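3.2 Households and shelving

We surveyed 400 homes in Grevholm and asked where books were kept and how often they were moved. Most owners sorted by size – few by author.

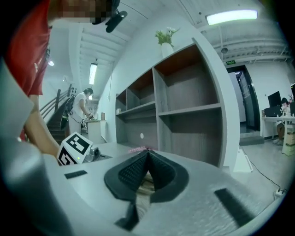
3.3 Open units

Open cubbies were often shared with plants. Lone books tended to lie flat (Figure 7). 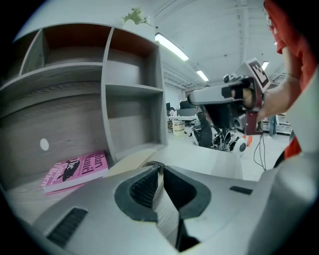
Figure 7. Open shelving with a potted plant and a book lying flat.

3.4 Reading at tables

Thampi's diary study ran for 50 days in September. Readers who kept a book on the table

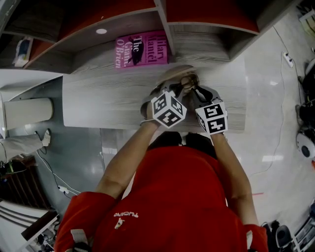 finished it sooner than those who put it back each night.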